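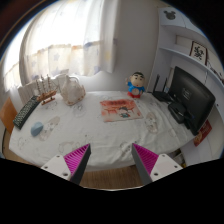

Abílio Nogueira plans equipment purchases for Figueiredo, a small firm that trains pick-and-place software on household objects. He has kept budgets of one kind or another there since 1997. We spoke in August 2024, with the order for the next set of hand-held grippers still unsigned.

The first item he raised was fingers. "People budget for the tool and forget the contact parts," he said. "Pads wear. I put the fingers on their own line, with the mounting plates and screws, and I order them by the pair."

The current plan covers seven hand-held units and 29 pairs of spare fingers. Two suppliers quoted. Flestska offered the lower unit price but sells fingers only with the plate attached. Tosta sells them separately. Nogueira expects to choose Tosta. "The unit price is paid once. The spares come back every quarter."

Arms are a later decision. He wants six months of hand-held recordings before any money goes to fixed hardware, and he has moved the arm budget to a separate request due in October. "An arm needs a base, a power supply, a safety review and a floor that takes the load. A hand-held tool needs a charged battery and a person who has read the instructions."

Storage was underestimated in the last plan. Wide-angle video filled the office drives well ahead of schedule, and the overrun was charged to maintenance. It now has its own line, as does travel to homes near the Zendcombe office.

Asked about lenses, he was brief. "Buy spares. Same model, same batch if you can get it. A different lens means calibrating again, and calibration is paid in hours."

The remaining open item is insurance for tools used off site. He is waiting for a second quote.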